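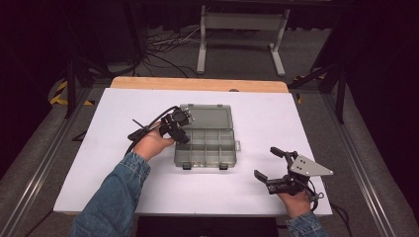

Figura 3. Puesto de demostración bimanual con dos pinzas de mano y caja organizadora de tapa abatible.

4.2. Sincronización y segmentación de las demostraciones

El conjunto empleado en este trabajo consta de 1.045 demostraciones bimanuales con objetos articulados y recipientes compartimentados, como el de la figura 3. Cada demostración se almacena como un grupo independiente con los flujos de vídeo, la apertura de los dedos y la pose de cada pinza. Los relojes de los dispositivos no comparten origen, de modo que antes de cualquier otra operación se estima un desfase por flujo mediante correlación cruzada entre la velocidad angular medida y la obtenida por odometría visual. El cálculo se repite al final de la secuencia y, si ambos valores difieren en más de 4 ms, la demostración se marca para revisión manual.

La segmentación en subtareas se realiza con Stisotura, la herramienta de anotación desarrollada por Luik y Lapiņa para el proyecto Dreltthorpe. El programa propone cortes en los mínimos de velocidad conjunta de las dos pinzas y en los cambios de signo de la apertura. El anotador acepta, desplaza o elimina cada corte. En las tareas con tapa, los cortes automáticos tienden a adelantarse respecto al instante de contacto, por lo que se añadió un término que penaliza los cortes situados en tramos de aproximación.

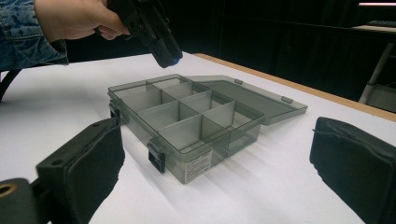
La estimación de pose plantea más dificultades con los materiales translúcidos. Las paredes y los separadores generan correspondencias inestables entre vistas, y el mapa disperso acumula puntos a profundidades erróneas. En la versión inicial del módulo esos puntos entraban en la optimización con el mismo peso que los demás. La versión actual aplica una máscara por imagen y descarta las correspondencias cuyo error de reproyección crece al cambiar de cámara. Cuando quedan pocos puntos válidos, la trayectoria se propaga únicamente con los datos inerciales hasta recuperar textura suficiente en el entorno.

La pinza opuesta, visible a menudo desde la cámara de muñeca, se usa como restricción adicional. Un detector entrenado con unas 3.000 imágenes etiquetadas estima su posición relativa, que se incorpora al grafo como un factor entre las dos trayectorias. Si la mano oculta buena parte de la carcasa, la covarianza del factor se incrementa según la fracción visible.

Tras el filtrado se conservaron 928 demostraciones. Las restantes se excluyeron por pérdida de seguimiento, por desfases incoherentes entre el inicio y el final o por trayectorias fuera del espacio alcanzable del robot de destino. Esta última comprobación se efectúa con el planificador Briditz, que resuelve la cinemática inversa de ambos brazos y verifica las colisiones entre ellos. Los parámetros de todos los módulos se mantuvieron fijos durante el procesamiento.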